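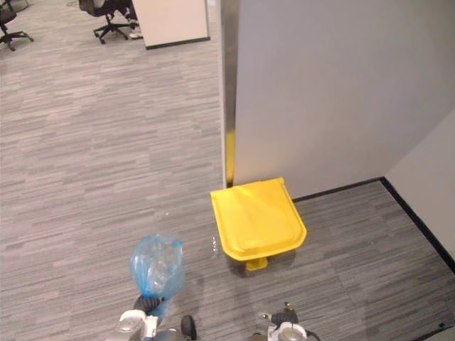 **Minutes, office upkeep meeting, June**

 We started at 10:30 with everyone squeezed into the small Koltach room, as the big one was being used for the Dundix call.

**1. Last month's minutes**

Approved, with one correction. I had written that the kitchen shelf was "done." It is up, but it still needs its second bracket before anyone puts the mugs back on it!

**2. Bins**

This took most of the meeting (who knew we all cared so much). The yellow pedal bin by the gray partition is staying in the office. There was a push to move it into the kitchen, and I'll admit I was on that side when I walked in, but the people who sit nearest made a good case. They use it all day long and don't want to cross the floor with every tissue and apple core. Fine by me, I changed my vote.

A few things we settled while we were at it:

- The bin stays in front of the partition, pedal facing out into the room.
- Food waste goes to the kitchen, please, especially banana peels and anything with soup in it.
- Liners get changed at the end of the day by whoever is on the kitchen rota.
- We'll buy 2 more pedal bins, one for the print corner and one for the entrance. Kettler quoted us $57 for each, delivered.

Somebody asked if the new ones have to be yellow. We went back and forth on this for far too long and landed on yes. I like the yellow, it's cheerful against all that gray, and you can spot it from across the room when your hands are full.

**3. Carpet**

The cleaners want a clear floor when they come to do the carpet tiles, so bins, bags and spare shoes need to go up on desks the evening before. They also asked if we have any leftover tiles in storage in case one needs swapping. I said I'd look in the cupboard under the stairs, where I've never seen anything except paint and a box of Clamport cables.

**4. Any other business**

The fridge is humming again. We agreed to give it another month. The label maker is missing, so if it's in your drawer, please put it back on the stationery shelf, no questions asked.

**To do**

- Order the bins from Kettler, in yellow (me)
- Look for spare carpet tiles (me again)
- Second shelf bracket (kitchen rota)
- Send round the cleaning date once we have it (front desk)

We finished at 11:15. Next meeting is in July, same room unless Dundix cancels.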